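Sep 5, 2023. Sim kitchen, putting-away chore

Back on the Trerka kitchen this morning after far too long fiddling with the build. The question on my plate is the same one I've had since March: can the Nair policy do a plain old "tidy the kitchen" job without me babysitting it? Short version, not yet, but it's getting closer and I'm in a good mood about it!

What I ran: four tidy-up episodes with the Mistent planner on top and Nair driving both arms. Same instruction every time (pick up what's lying out, put it where it goes). I left the clock alone this time so nobody can accuse me of giving it extra seconds. One full success, two partials, and one where it spent the whole episode deciding which arm to use. I watched that one to the end with my coffee going cold and I still couldn't tell you what it wanted.

Views from the head camera, with the horizon as crooked as ever (the roll offset is still on my list, see below):
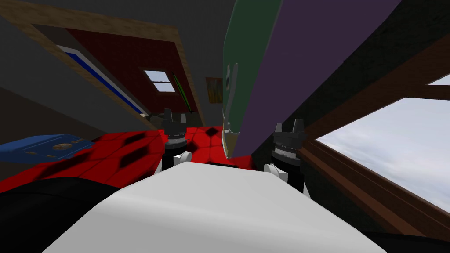
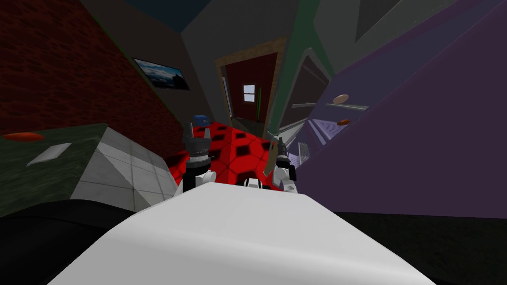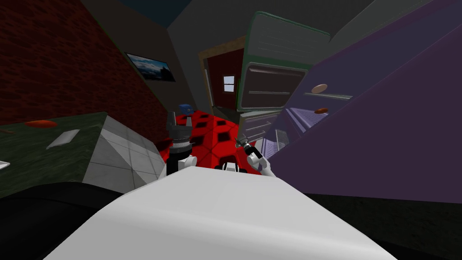

*Trerka kitchen, head view, both arms up over the red floor pattern.*

Things I noticed while scrubbing through the logs:

- Most of the wasted time is in looking, and I mean a LOT of it. In the longest episode it took 483 planner steps, and a big chunk of those were the base turning a little left, a little right, then back again. A person would glance over once and get on with it.
- The torso hogs the bottom of the view. Anything close in front of the base is hidden, so the policy backs up to see it and then can't reach it. I'd love to try a second camera, lower down.
- The small round and oval stuff on the purple unit is a pain. The planner's label for the pale one flips between "plate" and "bread" depending on the angle, and to be fair I had to squint too. Different label, different destination, so off it goes across the room and back.
- The flat white piece on the green counter is worse. Fingers come down from above, slide along it, close on air. We need an edge grasp or a push-to-the-edge move before that's going to work at all.

Would I let this loose in a real kitchen? Nope. Wiping a counter, maybe, if the counter was clear to start with. The Nevmont folks keep asking when they can have a demo on hardware, and I've told them to ask again once I get seven clean episodes in a row.

To do:

- [ ] fix camera roll, then rerun the same 4 seeds so we can compare
- [ ] log which arm gets picked and why it switches
- [ ] merge the plate/bread labels for now, ugly but fine
- [ ] ask for more disk, the replay folder is nearly full again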